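Workshop tips: looking after the bracket frames on the Tona cell

The Tona cell at Karkport handles metal bracket frames, and most of its stoppages come down to small things you can fix at the bench. These are the ones worth doing every week.

Lock the cell out before you reach in. Wait for the arm to settle and the pressure gauge to drop to zero.

Wipe the gripper pads with a damp rag and let them dry. Don't use solvent, it makes the rubber go hard. Replace the pads every 500 hours, or sooner if they look shiny.

Take each frame off by hand and wear knit gloves. Look along the crossbar first and check both fasteners with a spanner. If one turns at all, take it right off, clean the thread and start again.
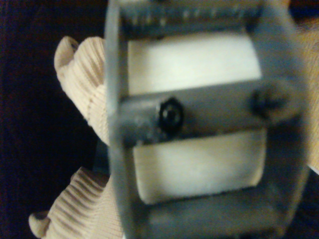

Sepúlveda
Cell maintenance, Karkport workshop
Updated Mon 1 July

Light scratches near a nut are fine. A groove you can catch with a fingernail means the frame goes in the reject bin.

Brush the toothed edge with an old toothbrush, going the same way as the bar. Grey dust packs in between the teeth and the arm then picks the part up crooked.

Clean the wrist camera lens with a dry cloth while the cell is off. After that, run 2 slow cycles with the door shut before going back to normal speed.

Grease for the wrist joint is the Pleditz tub on the bottom shelf. The April batch was too thin, so if there is any left, keep it for the door hinges.

Write the hours in the book when you finish. Spare pads are in drawer 56.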